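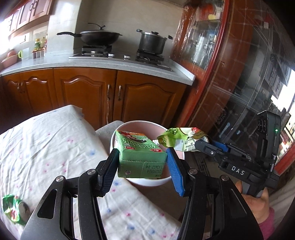

*Green drink carton above a white bowl with a pink interior; a green-and-white snack wrapper rests on the rim.*

**FOR RELEASE: 17th March**

**Zeltov publishes sorting method for small kitchen packaging**

RURNIK — Zeltov, the household waste consultancy, has published a sorting method for small food and drink packaging handled at the kitchen table. The document, titled Clitari, covers single-serving drink cartons, snack wrappers and foil wrappers. It applies to homes without a built-in sorting cabinet and is available without charge to housing managers and collection contractors.

The method was developed from a home trial in 386 households in the Rurnik and Awwad collection areas. Each household kept one open bowl on the table for 11 weeks and placed small packaging in it as items were finished. The bowl was emptied once a day into the household's existing containers. No new bins were supplied.

Under Clitari, items are divided into three groups at the time the bowl is emptied:

- **Drink cartons.** Drain, flatten and place with cartons. The straw, if there is one, goes in general waste.
- **Snack wrappers.** Shake out crumbs over the bowl. Do not fold one wrapper inside another. Place with flexible packaging where this is collected, otherwise in general waste.
- **Foil wrappers.** Press together until the ball is larger than a walnut, then place with metals. A wrapper that springs open after being crushed is treated as a snack wrapper.

Date codes and ingredient labels do not need to be removed or cut out. A carton with a printed code on the end panel is sorted in the same way as one without. Packaging with labels in any language is covered, as the method relies on the form of the package and does not require the user to read recycling symbols.

Households in the trial reported two recurring problems. Cartons put in upright tended to tip the bowl when it was narrow at the base, and light wrappers left on the rim were often found on the table or floor later. The published method therefore calls for a wide bowl, with cartons laid flat on the bottom and wrappers placed on top of them. A wipeable table covering is recommended but is not required.

Loose wrappers found in carton loads from the participating homes fell by 40 percent between the first and last weeks of the trial. Zeltov notes that the result is based on load checks at a single transfer station and that homes with a shared waste room were not included. A separate version for shared waste rooms is in preparation.

Collection in Awwad will follow the Clitari groups from April. Rurnik will keep its current container layout — the only change there is that flattened cartons will be accepted in bags.

**Availability**

The method is supplied as a two-page sheet for display in the kitchen and a longer technical note for contractors. Both can be requested from the Zeltov press office in Rurnik. Requests for printed copies should state the collection area and the number of households served.

**About Zeltov**

Zeltov advises housing managers and waste contractors on the storage, sorting and collection of household packaging.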